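# About Barura

Barura is a small Korean language school for adults and teenagers. We teach in the evenings and at weekends, in groups small enough that you can't hide at the back (people do try!), and we have a lending library that has grown well past the shelves we bought for it. If you've been singing along to songs you don't understand, or you've married into a family whose group chat moves too fast for you, you're very much the sort of person we had in mind.

## How we started

Mal-soon Hwang taught Korean privately for years, mostly one to one and mostly at other people's houses. Two of her students asked if they could share a lesson to save money, and then a third asked to join them, and Mal-soon noticed that all three were suddenly speaking far more than they ever had alone with her. They teased each other and invented terrible excuses for being late, all in Korean. By November that little group had turned into a proper Friday class, with a waiting list written on the back of an envelope.

Seul-gi Joo joined her the following spring. Seul-gi had been writing reading material for learners and was fed up with dialogues in which two strangers discuss the location of the post office. She brought a suitcase full of her own short stories, and the pair of them took a lease on two rooms in Yang House, above the Cenular print shop. We're still there. You can sometimes hear the presses during the early class, and beginners quickly learn the Korean for "Sorry, could you say that again?"

## What we teach

Courses run in three terms a year, and most are split into levels.

- **First Steps** begins with the alphabet. Hangeul is a joy to learn, and most people can sound out a shop sign by the end of the second lesson. The signs won't mean much to them yet, but it's still a lovely feeling.
- **Getting By** covers everyday talk: ordering, apologising, making plans, changing plans, asking after someone's mother.
- **Longer Talk** is for people who can manage a conversation and keep running out of road after five minutes. There's a lot of storytelling in this one, and a fair bit of arguing about films.
- **Reading Room** meets fortnightly. We read one short story or a few poems, slowly, with plenty of stops.
- **Family Korean** is for learners who grew up hearing the language at home and understand much more than they can say. It's the class we get the most letters about.

We also run an exam group in the spring if enough people ask for it. It isn't compulsory, and plenty of our longest-standing students have never sat an exam with us.

## The 900 words

Every student gets a copy of our word book, which holds 900 words that Seul-gi picked out of real conversations, messages and notes. She's quite stubborn about what goes in. "Umbrella" is there, "giraffe" isn't, and there are more words for being tired than you'd expect. We revise it each summer and there is always a lively discussion over what has to go. Last year "fax machine" finally went, and "charger" took its place.

The words are grouped by where you'd use them: at the bus stop, on the phone, in a waiting room, at the in-laws' on a holiday morning. Each has a sentence beside it, and many of the sentences came from students. If one of yours gets in, we print your initials next to it. People get surprisingly competitive over this.

For practice between lessons we use Jornix, a simple flashcard app that works without a signal. Paper cards are fine too. Mal-soon prefers paper and will happily lend you her hole punch.

## How a lesson goes

Lessons last 90 minutes with a short break. We start by talking – no books, no warm-up sheet, just whatever has happened since we last met. Beginners do this as well, even if the whole conversation is "I ate rice" and "Was it good?" and "Yes, it was good." After that there's a bit of grammar, explained in plain English where English helps, and then a longer task in pairs.

We teach polite speech first and casual speech soon after. Some courses keep the casual forms back for a year, and we can see why, but our students hear them constantly in dramas and want to know who can say what to whom. It's one of the best parts of the language! Age, closeness, work and mood all come into it, and a single verb ending can make a whole class burst out laughing once they've got the hang of it.

Mistakes are welcome. Mal-soon keeps a notebook of her own English ones and reads from it when a class looks nervous. 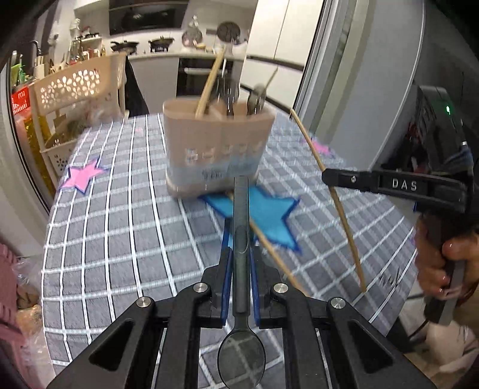
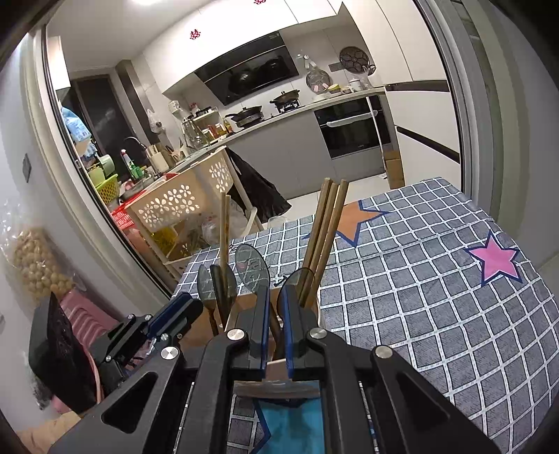
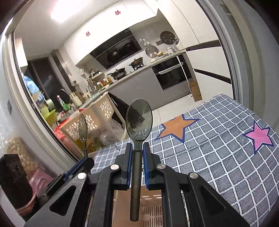

Spoons and star-patterned cloth.

## The library

Our library has 2,895 books, magazines and comics, and students can borrow three at a time. It began with Seul-gi's suitcase and has since swallowed most of the back room. There are picture books, cookery books, a long shelf of detective novels, old women's magazines with marvellous knitting patterns, and a complete run of a fishing comic that has turned several people into keen fishers (on the page, at least).

Everything has a coloured dot on the spine for its reading level. Yellow is the gentlest and purple is the hardest. Please don't feel you have to stick to your colour – if you want to spend a whole term fighting your way through one purple novel because you like the cover, off you go, and tell us how it ends.

## Who comes

We had 171 students last year, from fifteen-year-olds to people well into retirement. There's a dentist, a couple of bus drivers, a choir director, and a father and daughter who sit at opposite ends of the room and are each convinced the other is better. Some come for one term before a trip. Others have been with us since the envelope.

## Who we are

**Mal-soon Hwang** teaches First Steps and Family Korean. She loves pronunciation and can tell you exactly what your tongue is doing wrong, very kindly.

**Seul-gi Joo** teaches Longer Talk and the Reading Room, looks after the library and writes most of our stories. The one with the missing bicycle has now reached its thirtieth chapter, and she says she doesn't know who took it either.

We share Getting By between us, so you'll get used to two voices and two sets of handwriting.

## Come and sit in

You can try any class once, free, before you sign up. Send us a message with a line or two on how much Korean you have (none is a perfectly good answer) and we'll suggest a group. The door is to the left of the print shop, up one flight of stairs, and there's a lift round the side if you ring the lower bell.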